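Chapter 3
How a Television Channel Is Paid For

Before you read: Write down the last three channels you watched. For each one, try to say who paid for the program. Keep your answers. We will return to them at the end of the chapter.

In the previous chapter we looked at how a program is made. Now we look at the money. A channel has to pay for its programs, its staff and its signal every month, also in the months when few people watch. In this chapter we study two sources of income, which are advertising and carriage fees.

Advertising is the older one. The channel sells short periods of time between programs, and the price depends on how many viewers are expected. January is usually a weak month for these sales, and a channel manager must plan for it. 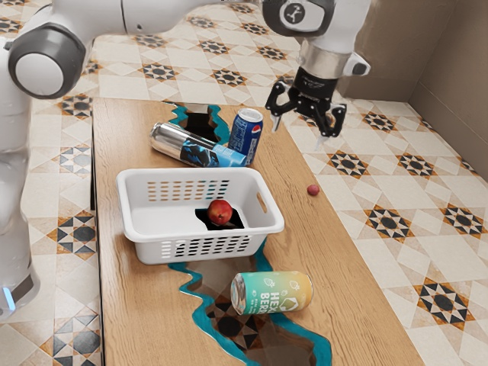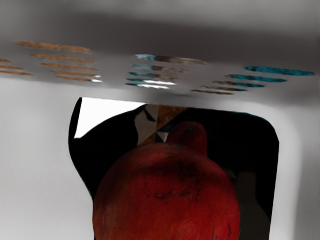

Media and Money, Volume 3

A carriage fee is paid by a cable company to the channel for every home that receives it. The viewer does not see this payment, but it is a part of the monthly bill. For a small channel it can be more important than all the advertising together.

Let us take the case of Trukum, a cooking and home channel in the town of Stalbridge. Its first cable partner, Rotari, brought it to 3000 homes. The channel sold 300 advertising spots in its first season, most of them to local shops. When Rotari asked for a lower fee, the owners had to choose between accepting it and leaving the cable package. They accepted, and in the same season they reduced the number of new programs.

Was this a good decision? Students often answer too fast. A lower fee hurts the channel at once, but to lose the homes would hurt the advertising also, as the price of a spot follows the audience. The two incomes are tied to each other, and we will meet this tie many times in the chapter.

Key words: carriage fee, spot, package, audience share, season

3.1 Selling time

A spot is the smallest unit which a channel can sell.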